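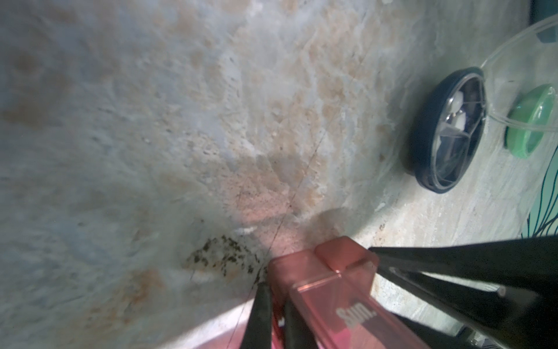 House rules for letting a robot arm help with the scrubbing

If you have a benchtop arm at home (or share one, as we do at the Sokol workshop), cleaning is one of the best jobs you can give it. Mottled stone, tubing, suction cups, green-black speckles in the awkward spots – it's all fiddly work, and I love handing it over! But an arm near water and scratchable surfaces needs rules. Ours have been taped up by the Uscombe sink since February, and we stick to them.

Before you start

Plug the arm and anything electrical in the tank into a GFCI outlet, and leave a drip loop in every cord. Unplug heaters and pumps before a gripper or a hand goes in.

Check what part of your arm is rated for water. Many are fine with a splash on the fingers and hate it at the wrist. Mark the limit with bright tape and set the software floor 2 inches above it.

Move the fish first. I know, I know, but do it anyway.

Picking the tool

Let the gripper hold a plastic block or scraper, never a bare blade. Plastic with a square edge is great on stone, and if the arm drifts you lose a bit of plastic instead of a pane of glass. Grip it well back from the working end so the fingers stay clear of the wall.

Wipe the block down first. Grit stuck to it will scratch acrylic in one pass.

While it runs

Start at the slowest speed and the lightest push you can set. Two gentle passes beat one hard one every time.

Look for thread, fishing line and loose tubing along the path. A thin line against stone is really hard to see – run a flashlight along the surface at a low angle and it pops right out.

Keep the stop button within reach and stay in the room. No popping out for the mail!

Afterward

Rinse the fingers in fresh water and dry around the screw heads, where rust gets going. Then write the job in the log. Ours is the Ivdale notebook, and we're up to entry 1171, with 41 of those marked "stopped early." I'm proud of every one of the 41. Stopping early is good practice, and new members should hear that on their first day.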